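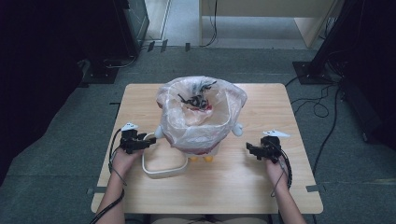
Two grippers, one small bin with feet, and a bag that needs dealing with. Testing the Shek hand kit in our back office.

The Trash Can Test

The Shek arrives in a box the size of a carry-on, and the first thing out of it is a thick sheet of warnings about pinched fingers. The second thing is a pair of black grippers, which will do the pinching.

For anyone who has missed the last few years of this business, the pitch goes like so. Robots are bad at chores. They might get better if they could study a great many people doing chores, preferably with something like a robot's hand in place of a human one. So you buy a pair of hand-held grippers, hold one in each fist, and go about your housework as if you had been born a lobster. Everything gets recorded. Later, a machine with matching jaws is supposed to learn from it.

Winar, which makes the Shek, rents the pair for $133 a month or sells it for $2,236. The price includes the grippers, the cables, the recording software and five sample tasks, printed on glossy cards. The cards show things like folding a washcloth and putting a block in a cup. The washcloth on the card is very square. I don't own one like it.

I skipped the cards and went for the trash. Taking out the trash is the chore everyone wants a robot to do, and it is much harder than it looks. A bag is thin. It has no fixed shape. It clings to the bin when you want it loose and slides when you want it to stay put. The bin I used is a little cartoon fellow with white arms and yellow feet, and the bag sits folded over his rim like a shower cap. He has a certain dignity anyway.

Setup took most of a morning. The software wants to know where the grippers are at all times and sulks when it loses one, so the manual asks for a clear table and a fixed place to put it. I marked the carpet with gray tape after the table wandered during my first attempt. Each gripper carries a small white triangular marker on top, and you learn not to cover it with your own wrist. You also learn to think about the cables, one to each hand, which have a talent for finding the corner of the table. Winar sells a wireless version to larger customers and would not tell me what it costs, and I took that as an answer.

Then you start, and you find out how much your fingertips have been doing for you all these years.

Pinching the rim of a folded plastic bag with two hard jaws is a humbling way to spend an afternoon. The jaws close on the plastic and the bin comes along too. Or they close on nothing, since the crinkles that looked so easy to grab lie flat the moment you go for them. The method I settled on was to bring the grippers in level, one from each side, low over the table, and work the fold up a bit at a time. It is slow. I talked to the bin a good deal. On the recordings I sound like a vet.

The grip itself is good. The squeeze is smooth, with enough give that I could feel the difference between plastic and plastic-plus-bin, and after an hour I was getting hold of the bag more often than I was getting hold of the furniture. My forearms had complaints. A pair of Sheks is not heavy in the store sense, where you lift one and say "oh, nice." It is heavy in the second-hour sense.

The software is where the money seems to have gone. It trims the dead time at either end of a recording, flags the takes where it lost a marker, and lets you label the rest without typing much. It also scores each take for smoothness out of 100. My best was a number I'm keeping to myself. I would like the option to turn the score off, and there isn't one.

I tried the obvious rival as well, the Pestberg Duo. It is cheaper, and its jaws are wider and blunter, fine for cups and boxes and hopeless on plastic film. Its app crashed 2 times in one sitting, taking a very decent knot with it. If all you want is to move blocks around, save your cash. For bags, cloth or anything else that flops, the Shek is the better tool by a wide margin.

Who is it for? Labs, mostly, and small firms that have a robot arm already and nothing for it to do. Worutgate, the shop that handles rentals on this coast, told me a fair number also go out to hobbyists — and that the hobbyists tend to keep theirs past the first month. I can see it. Somewhere in the second day I stopped fighting the jaws and began to enjoy myself, in the way people enjoy ships in bottles.

Rent before you buy. Ask for the longer cables, which are free if you request them and not mentioned anywhere on the order page. Mine goes back in June, and until then the little fellow with the yellow feet stays on the table, because I still haven't beaten that score.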